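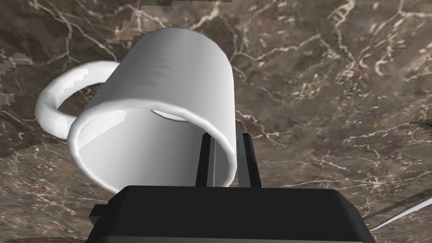 Two grippers, one mug

Graziella Bellini spent most of October trying to settle a small argument at Westby: whether the narrow two-finger gripper or the wider Palumbo model should go on the new arm. She ran both in simulation first, on the same tilted white mug, with one finger inside the mouth and the other outside the rim.

Each gripper got 50 starting positions and was scored on whether the mug stayed put through a short lift. The narrow one dropped it 2 times. The Palumbo dropped it 13 times, mostly when a finger came down on the rim and pushed the mug away.

"I expected the wide one to win," Bellini says. "It holds a box much better."

Dinesh Tiwari, who looks after the arm's controller, is more careful about the result. Simulated mugs don't slide the way real ones do, he says, and the marble under this one was picked for its pattern - the friction value was a guess. He wants 3000 more runs with that number changed each time before anyone orders parts.

The real arm is still at Bastow, waiting for a wrist camera. Tests on it start on a Friday, with the narrow gripper fitted first.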